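Casual kitchen and drinks bench hands wanted, Iritz

Iritz is looking for two casual bench hands to join us from May. If you like citrus, clean benches and the kind of work where you can look back at the end of a shift and see what you got through, please read on!

Who we are

We're a small drinks kitchen making cordials, lemonades, shrubs and a rotating iced tea, mostly for markets, school fetes, weddings and a handful of cafes. Raelene Hapeta started it in her mum's carport with one stockpot and a borrowed trestle. We now have a proper kitchen behind the old produce store, a cool room we can walk into, and a tasting table that gets used for everything from labelling to birthday cake.

Last season we filled 347 orders, which for a crew our size felt enormous, and the coming one is already looking fuller. We've picked up regular work at the Bokeck night market and a standing cordial order from Echevarría, the bakery on the corner, so we need more hands on the bench.

The work

Most of the job is preparation. You'll wash, sort, halve, juice and zest fruit, measure sugar and syrups, fill and cap bottles, and keep the bench in order while you do it. Lemons are the big one. Limes come next, then grapefruit when we can get good ones, and blood oranges for the few weeks they're about (we all go a bit silly over the blood oranges).

On a market shift you'll pack the van with one other person, set up the stall, pour drinks, chat to people, and pack it all down again. We pour small tasters for anyone who wants one, and you'd be amazed how many people come back for a full cup after a sip of the lime and ginger. You don't need to be a salesperson. You do need to be happy saying the same six flavours out loud all evening.

Then there are the kids' lemonade sessions, which have grown a lot this year. Schools, libraries and holiday programs book us for an hour and a half, and we show up with fruit, boards, plastic knives, cups and ice, and help a group of children make their own lemonade from scratch. It's sticky and loud and a lot of fun. Carys Wogan runs these and will train you up. You'd start as a helper, cutting the tougher fruit ahead of time, keeping the ice topped up and wiping down between groups.

How we set up a bench

We'll show you all of this on your first day, but it gives you an idea of how we like to work.

Fruit gets washed and dried before it comes anywhere near the board. Whole fruit waits beside the board and cut fruit stays on it, cut side up, until it's juiced. Limes and lemons can share a board. Garlic, onion and anything savoury cannot, and the savoury boards live on a separate shelf with a notch cut in the corner so you can tell by feel.

Ice is always moved with the scoop. Never a cup, never a glass, never your hand, even if you've just washed it. The scoop doesn't get left buried in the ice either.

For the kids' sessions each table gets cups in different colours so the children can keep track of their own drink. We put stirring sticks in a glass where everyone can reach, a bowl for pips and squeezed halves, and a folded cloth for spills. You will use the cloth.
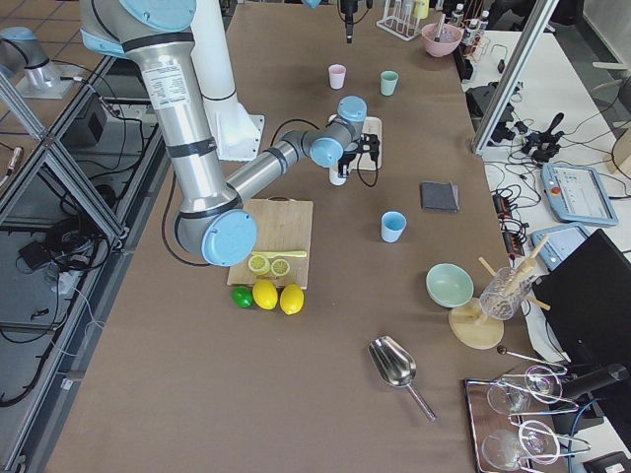
Knives are washed by whoever used them and go straight back on the rack. They don't go in the sink to be found later by somebody's thumb. Peel goes in the green tub, as we candy a good part of it, and the rest goes to Fulgencio Carretero's compost up the hill. He brings us back herbs in the warmer months, so the arrangement suits everyone.

Hours and pay

Prep shifts run from 6.30 am to 11 am. Market shifts start at 3 pm and finish when the van is unpacked, usually by 10.30 pm. Kids' sessions are during school hours in term and mid-morning in the holidays. We'd like each person to take two or three shifts a week, and you're welcome to mix them. If you only want mornings, tell us, we can probably work with that.

Pay is the casual award rate with the usual loadings for evenings and weekends, plus super. Training shifts are paid, and so is the time you spend getting your food handling certificate if you don't already have one. You'll get an apron, a cap, and a bottle of whatever we've made that week.

What we're looking for

Kitchen experience is handy but we've hired people without it and they've been terrific. We care more that you turn up when you said you would, that you'll speak up if something smells off or a lid hasn't sealed, and that you're decent company at 6.30 in the morning.

You'll need to be comfortable standing for a whole shift and lifting a full crate of fruit (11 kilos) from the floor to the bench. Citrus is hard on hands, so if you've got sensitive skin have a think about whether gloves will do the trick. We stock a few kinds. For the kids' sessions you'll need a Working with Children Check, and we'll reimburse the fee once you've done your first month.

A driver's licence would be very useful for market shifts but it isn't essential. Manual, if you have it. The van is old.

A bit about the crew

Raelene does the recipes, the ordering and most of the worrying. Casimiro Aguirre looks after bottling and can hear a badly seated cap from the other end of the kitchen. Wichai Nuchit runs the market stall and makes staff lunch on big prep days, and his noodle salad alone is worth a shift. There are four of us at the moment, counting Carys, and you'd be numbers five and six.

We play the radio. Everyone gets a turn choosing the station, and the person on the juicer has the right of veto.

We pressed nearly 800 litres of lemon juice last summer, a good chunk of it by hand until the Kornico juicer came along. Small batches are still done with a hand press, and there'll be plenty of those.

How to apply

Send us an email or drop a note in at the kitchen, 186 Station Street, any morning before 11. The roller door sticks, so give it a decent knock. A resume is fine but a few paragraphs will do just as well. Tell us a little about yourself, which shifts you could take, when you could start, and something you enjoy making or eating.

We'll ask people in for a chat and a paid two-hour trial at the bench. Wear closed shoes and tie your hair back. Bring a water bottle, and leave your rings and watch at home if you can.

We'll be reading applications as they come in and will reply to every one, though it may take a few days if there's a market on. If you've applied with us before, please do try again. We had more good people than shifts last time and would be really glad to hear from you.

Questions about the kids' sessions can go to Carys, and anything else to Raelene. If you need the kitchen set up differently to be able to work in it, such as a stool at the bench or a lower table, let us know before the trial and we'll have it ready for you.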